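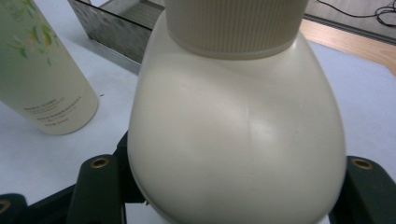 Kieran Lightfoot habla deprisa y dibuja en el aire mientras habla. Lleva la parte de software de Lustila, un equipo pequeño de Grallerstead que desarrolla herramientas para manipulación robótica, y cuando le pregunto en qué anda metido se le ilumina la cara. «¡En los contactos! Llevamos meses con los contactos y no me canso».

El proyecto se llama Vurkach y es, dicho rápido, un planificador de agarres. Recibe las imágenes de la cámara montada en la pinza, estima dónde están los dedos respecto al objeto y propone el cierre: por dónde entrar, cuánto abrir, en qué momento parar. Lightfoot insiste en que la gracia está en el último tramo, los centímetros finales, cuando el objeto ocupa casi toda la imagen y los métodos de siempre se quedan sin referencias. «De lejos todo el mundo localiza una botella. De cerca tienes una pared blanca curva y un brillo. Ahí es donde me lo paso bien».

Hasta la primavera, el equipo trabajaba con 683 demostraciones grabadas a mano. En julio llegaron a 2.539, y el salto se notó en sitios que no esperaban (él todavía se ríe al contarlo). El modelo dejó de dudar con los tapones anchos y empezó a buscar los flancos del envase, la zona más panzuda, sin que nadie le hubiera escrito una regla para eso.
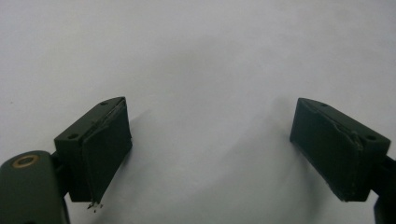 La calibración es su otro tema favorito. Antes de cada sesión, Sebastian, el módulo que sincroniza imagen y apertura, pide abrir y cerrar la pinza en vacío sobre una superficie lisa, y con eso ajusta la posición de los dos dedos en la imagen. Al principio lo hacían con un modelo CAD perfecto, «precioso, de catálogo», y el error crecía con las semanas. Las almohadillas se gastan. La de la izquierda tiene el borde superior levantado y unas hebras pálidas colgando de la punta de abajo; la de la derecha está arrugada por un lado. Para un segmentador entrenado con bordes rectos, eso es otra pinza. «Así que ahora el contorno se aprende en cada sesión, con el desgaste incluido. ¡Fue quitar código, que es lo mejor que te puede pasar!».

También las sombras entran en la cuenta. Durante un tiempo las filtraban como ruido, hasta que alguien del equipo probó a dejarlas y el estimador de altura mejoró. Lightfoot me explica con las dos manos cómo la mancha gris se va juntando con el dedo a medida que este baja, y cómo la red aprovecha esa pista sobre una mesa blanca donde apenas hay textura de la que tirar.

Le pregunto por los tiempos. Vurkach planifica en casi 17 milisegundos con recortes de 512 píxeles de lado, y me enseña la gráfica en el portátil con un orgullo que no disimula. Podrían ir a más resolución, dice, pero prefiere gastar ese margen en replanificar a mitad del movimiento.

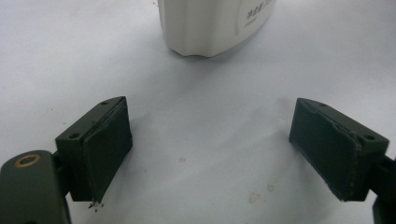 Eso de replanificar, cuenta, cambió su manera de programar. Antes el sistema decidía una trayectoria y la ejecutaba entera. Ahora propone un trozo corto, mira otra vez y corrige. «Tienes el envase lejos, asomando por arriba, y solo ves la base. ¿Qué forma tiene el resto? Ni idea. Pues avanza un poco y vuelve a preguntar». La incertidumbre se guarda como un dato más y se va estrechando al acercarse, y hay un visor, hecho por él en un par de tardes largas, que la pinta en colores encima del vídeo.

El visor merece párrafo aparte, porque es lo que más usan. Permite retroceder fotograma a fotograma, ver qué agarre prefería el planificador en cada instante y comparar dos versiones en paralelo. Muchos fallos que achacaban al control resultaron ser marcas de tiempo desalineadas entre la cámara y el sensor de apertura. «Tres semanas tocando ganancias, y era un reloj», dice, y se tapa la cara.

¿Y lo siguiente? Objetos blandos, y luego escenas con varios envases pegados, donde abrir la pinza ya exige pensar a quién vas a empujar. De eso tiene un prototipo que, según reconoce, se equivoca bastante. Me lo quiere enseñar igualmente. Ya está abriendo el terminal.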